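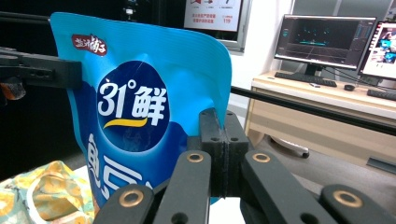 The Busteck Posy Trough: Six Months of Flowers in a Gutter

Filed under: Vases and Vessels, Reviews

I should say at the start that I own too many vases. There is a cupboard under our stairs which was meant for the hoover, and the hoover now lives on the landing where people fall over it. So when I tell you I bought another thing to put flowers in, please understand that it was done with full knowledge of the landing situation.

The thing in question is the Busteck Posy Trough, which is a long, low stoneware dish with a removable lid, and the lid has holes in it. You fill the dish with water, put the lid on, and poke your stems through the holes. They stand up in a row down the middle of the table and you can still see the person opposite, which may or may not be a selling point in your house.

What you get

The large one is 436 mm long and comes in three glazes: oatmeal, a green they call Jurine, and a black called Gunalska that looks very smart for the four minutes before you touch it. I went for Jurine. On the website it is the green of an expensive front door. On my table it is closer to tinned peas, though it has grown on me, and in the evening with the lamp on it could pass for the front door again.

There is also a half-length version at 218 mm, which they sell as the Bedside. I can't think of anything I want less beside the bed than a heavy open dish of water, but it does nicely on a bathroom windowsill.

It came well packed, with a little card explaining the glaze and a second little card explaining the first one. No instructions for cleaning, and I'll come to that.

How it works with real flowers

Very well with some and very badly with others.

The holes are all the same size, a shade wider than a pencil. Daffodils drop straight in and stay put. So do anemones, ranunculus, grape hyacinths, and most of what I can pinch from the garden between now and May. Hellebores are lovely in it, as you can cut them short and finally look them in the face. I did one for Mothering Sunday lunch with white hellebores, some ivy and a few sprigs of flowering currant, and my sister asked where I'd had it done. I have been dining out on this ever since.

Tulips go in but they lean, and because they carry on growing after they're cut they lean a bit more each day, until by Thursday the whole row is trying to get out of the window. Some people like this. I have read that it is called movement.

Roses are a struggle. Anything with a decent thorn has to be stripped right up the stem, and a thick garden rose won't go through at all. I tried whittling the end of one with a paring knife and got a thin rose that died the same afternoon. Hydrangeas, forget it. One head covers five holes and the thing looks like a bath hat.

Thin stems have the opposite trouble. A single snowdrop in one of those holes just falls over and lies there. The answer is to bunch them in threes and fours with a bit of soft twine below the lid, and if you have the patience for that you are a better woman than I am. I used a rubber band off the post.

The water problem

My main grumble. The trough is shallow, so it doesn't hold much, and a thirsty row of spring flowers will drink it down in a day. To top it up you either lift the lid, with all the flowers in it, and find out how good your wrists are, or you pour through an empty hole. So you must leave a hole empty. I filled every one the first time, naturally, and ended up feeding water in with a turkey baster while the soup went cold.

Leave the end hole free. A small jug with a proper spout will manage it, and you can hide the gap with a leaf.

Cleaning it

The dish is easy. It goes in the dishwasher and comes out looking as it did before. The lid is another matter, because the underside has a rim all the way round with a groove in it, and the groove collects a sort of green porridge. A bottle brush won't reach. An old toothbrush will, with bicarb and some language. I wrote to Busteck about this and had a very friendly reply from an Alun Bevan, who suggested a soak in warm water with a denture tablet. I felt slightly judged by this but I bought the tablets, and he is quite right, it comes up beautifully.

Compared with what I already had

Before this I mostly used a Gethin bowl with a lump of chicken wire squashed into the bottom, and for big loose arrangements I still would. The wire takes any stem at any angle and costs next to nothing. It also scratches the bowl, rusts by the second season and draws blood. The trough is far quicker. I can do a decent table in ten minutes with whatever's out, and it looks as though I meant it.

What it won't do is height. Everything ends up at more or less the same level unless you work at it, and if you don't mix your lengths you get a hedge. Cut a third of your stems properly short, a third middling, and be brave with the rest. Uneven gaps help too. My first effort was perfectly spaced and resembled a municipal roundabout.

Is it worth the money?

I paid 100 pounds for the large one including delivery, and I winced. It's a lot for a dish with a lid. The Bedside is a good deal less, and two of those end to end come to the same length, with the bonus that you can take one off the table when the roast needs somewhere to go. If I were buying again I'd do that.

It is heavy, so it doesn't slide about, and mine has survived a cat, a grandson and a dropped serving spoon without a chip. The felt pads on the base came off in the second week. I've stuck on new ones from the hardware shop and they've held.

Good for: spring bulbs, short stems, long tables, people who want to see their guests.
Less good for: roses, anything on a woody branch, people who forget to water things.

Four out of five from me, with the missing one for the groove. I've cleared a shelf for it in the cupboard, and the fish kettle has gone up to join the hoover.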